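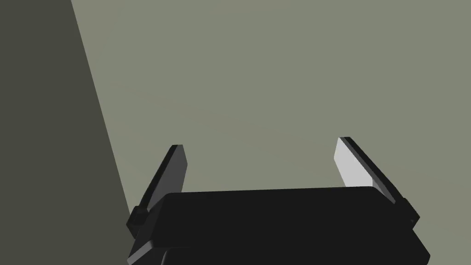

3 min read

Workshop tips: what we learned from a gripper that practised on the computer first

At the Ullby workshop we have a small arm with a two-finger gripper, and in the winter we let it train in simulation before it touched a real shelf. The project is called Tanner. The task was a dull one: pick up a jar lid, a sponge or a wooden spoon, and put it in the right tray. I write down the tips which were useful to us, because some are good also for people who sort things by hand.

Begin with a plain surface. Our first simulated bench had wood grain, and the program learned to look at the grain. With one flat grey-green colour it had to look at the fingers and the object. On my own workbench I now keep one corner plain for small screws, and I find them faster.

Open wide before you go down. In the Nollex method the fingers start fully apart with nothing between them, and close only when both are beside the object. We compared this with half-open fingers. From 180 tries each, wide opening gave 104 good picks and half-open gave 25. I did not expect such a big difference. Kitchen tongs are the same, by the way.

Move the light. With a lamp from the right, one finger is very pale and the other stays dark grey, and the program can take the dark one for a shadow. We changed the side of the lamp after every batch. At home, please try a second lamp on the other side when you cut small things.

Do not trust a clean simulation too much. The policy had 943 training runs and looked very sure of itself, but the real sponge was soft and it squeezed too hard. We needed to add softness to the model and train again. Grarnov, the older method, was slower on the lids but kinder to the sponge, so we still use it for soft things.

Write the failed tries down on the same day. In November I left this for later and could not read my own notes.

The wooden spoon is still difficult. It turns when it is held near the end, and we have no good tip for this yet.

37 shares · 6 comments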